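Wirnia Adds Clomby Documentary Catalogue to Connected TV App

GASTBERG, Oct 11, 2021 - Streaming service Wirnia has signed a licensing agreement with distributor Clomby covering 1,437 hours of documentary and factual programming. The titles will be added to the Wirnia app for connected televisions and set-top boxes, with the first 791 hours available to subscribers in November.

The agreement is non-exclusive and covers subscription and ad-supported viewing. Clomby will deliver each program as a mezzanine file with separate caption and audio description tracks. Wirnia will handle encoding, packaging and rights management at its Gastberg facility. 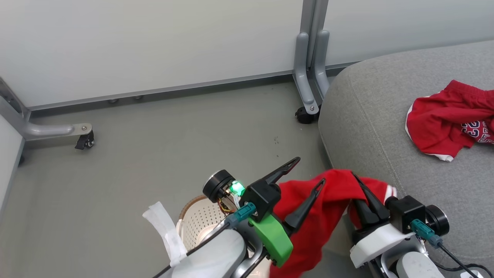
Programs will be catalogued under seven subject headings, including natural history, engineering and travel. Each heading has its own row on the app's home screen and can be filtered by running time, language and year of production. Closed captions are supplied in English and French for all titles in the first release.

Version 2 of the Wirnia app is required to view the new catalogue. The update replaces the current playback module with one licensed from Iyer, which supports adaptive bitrate streaming and resumes a program at the last viewed position on any device registered to the same account. Older televisions that cannot install the update will keep access to the existing library.

Current subscribers will receive the Clomby titles at no added charge. Ad-supported viewers will have access to a rotating selection, refreshed monthly.

About Wirnia
Wirnia operates a subscription and ad-supported video service for connected televisions, tablets and mobile phones. The company is based in Gastberg.

About Clomby
Clomby licenses documentary and factual programming to broadcasters and digital platforms.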